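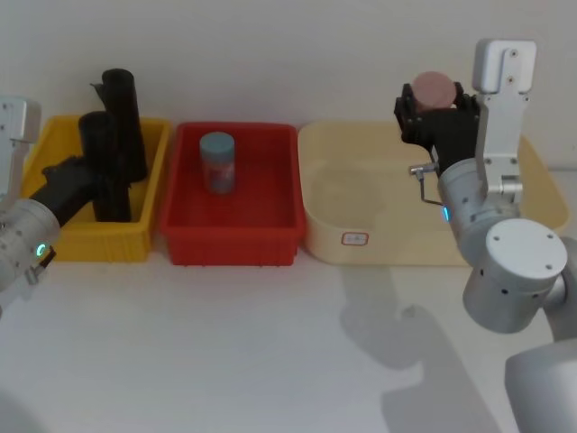

Lekgate two-arm teaching kit: a long-term review

Posted 7th July

I've had the Lekgate kit on my bench since February and I keep finding excuses to use it, so it's time I wrote something down. I bought it to gather examples for a sorting task: household bits and pieces, plastic bins in different colours, two arms that have to share the table without getting in each other's way. You move the arms, the software records every joint and every camera, and at the end you have a pile of episodes to train on. Mine stands at 900 and I'm still adding to it!

Setting up

It took me an afternoon, most of it spent on cables. The arms bolt down, the wrist cameras plug in, and Drillov (the recording program that comes with it) found everything first time. Calibration is a single button and a short wait. I'd been using an older Javov arm before this, where calibration meant a spreadsheet and a lot of muttering, so I was grinning by teatime.

One tip: put your bins against a plain wall. I began with a shelf full of books behind the table and ended up throwing that batch out.

How it feels to use

Lovely. The leader handles are light, there's very little lag, and after a few evenings I stopped thinking about my hands at all. Reaching down into a bin is where cheaper kits fall apart for me, as the wrist gets stuck at a silly angle and you knock the side. These arms go in at a slant and the fingers still line up. Rolls of black bags standing on end are my favourite test, because they're dark, a bit soft and keen to topple. Jars with screw lids are easier, though a smooth label can slip if you grab too high.

Working both arms at once is harder than it looks in the adverts. I spent my first week doing one side and then the other, and the trained model learned exactly that, one arm waiting politely for its turn. So I went back and recorded a fresh set with both moving together, and the difference was huge.

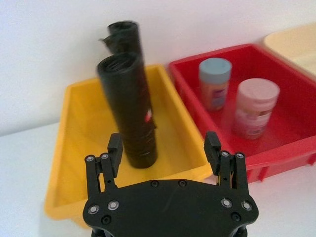

Wrist cameras

Worth the money by themselves. You get both finger pads in view and whatever lies between them, so the model has something to go on in the last few centimetres, when the overhead view is mostly arm. Fast moves do blur. I've learnt to slow down near the rim of a bin, and my later episodes are much cleaner for it.

Grumbles

The finger pads wear. I'm on my second pair, and the spares from Odukoya fit well but take roughly 4 weeks to arrive. Drillov won't let you trim the start of an episode, only the end, so every recording begins with me dithering. And the printed manual has the left and right arm swapped on the wiring page, which cost me an hour.

Would I buy it again?

Yes, tomorrow. If you only want to move one object from one spot to another, a single arm will do you fine and leave change for some decent bins. For anything with two hands in it I haven't used a nicer kit. Next job is a set with the bins in a different order each time, and I've already cleared the weekend for it.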